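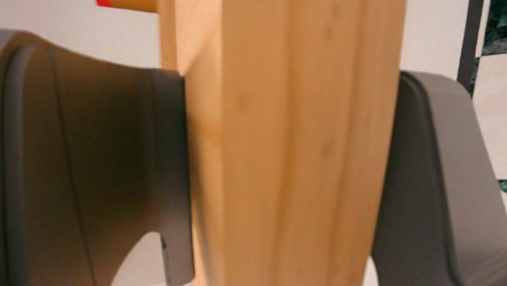 Yannick Mallet wants to know if a tree gets its stripes all at once or a bit at a time. A bit at a time! One stripe a year, mostly. Let's go.

WHERE WOOD COMES FROM

Under the bark there's a super thin layer. It's called the cambium (say CAM-bee-um). Thinner than a slice of cheese. That layer is the part that makes new wood. Every year it adds a fresh coat all the way around the trunk, like pulling on another sweater. The old sweaters stay on underneath. That's how trunks get fat.

SPRING WOOD, SUMMER WOOD

In spring the tree is thirsty and in a rush. Big tubes, thin walls, lots of water going up to the new leaves. Wood made then looks pale.

By July things slow down. Smaller tubes, thicker walls. Wood made then looks darker. Then winter - the tree stops growing and waits.

One pale band plus one dark band = one year. Cut straight across the trunk and you get rings. Count them and you know how old the tree was. The old oak that fell down in Selent had 363. It was a baby when there were no cars, no trains and no light bulbs anywhere.

SO WHY LINES AND NOT CIRCLES?

Because of the saw. Boards get cut the long way, up and down the trunk. Slice through the rings that way and they turn into long lines. We call that grain.

Try it with an onion (ask a grown-up to do the cutting). Cut it across the middle - circles. Cut it from top to bottom - curvy lines. Same onion.

Sometimes the lines wiggle or lean. Trees aren't perfectly straight, and a branch pushes the grain out of the way like a rock in a stream. The round dark spot where a branch used to be is a knot.
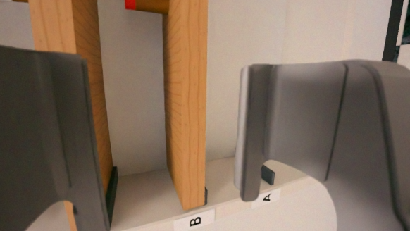
A small thing made of wood.

FAT YEARS AND SKINNY YEARS

Rings are kind of like a diary. Lots of rain, fat ring. Dry year, skinny ring. A fire can leave a black scar, and then the tree grows over it and keeps going.

Scientists who read rings are called dendrochronologists. Long word! Dendro is from the Greek for tree, chrono is from the Greek for time. They dont have to chop the tree down either. They use a hollow drill and pull out a piece like a skinny straw, with all the stripes on it.

WHICH WAY DOES IT SPLIT?

Along the grain, easy. Across it, really hard. Think of a bundle of dry spaghetti. You can pull the pieces apart from each other with two fingers, but snapping the hole bundle takes muscle. Wood fibers work the same way.

TRY IT

Find a stump. Start at the middle and count one dark ring at a time, out to the bark. Stick a pin in every ten so you don't get lost. If you get to 85, the tree might be older than your grandma.

Then find your own birthday year. Start at the bark and count back in. Only works if you know when it was cut down.

WORDS TO KNOW

Cambium - the layer that makes new wood
Grain - the lines in a board
Knot - where a branch was
Sap - watery stuff that moves around inside the tree

Next time: bark, and why birches peel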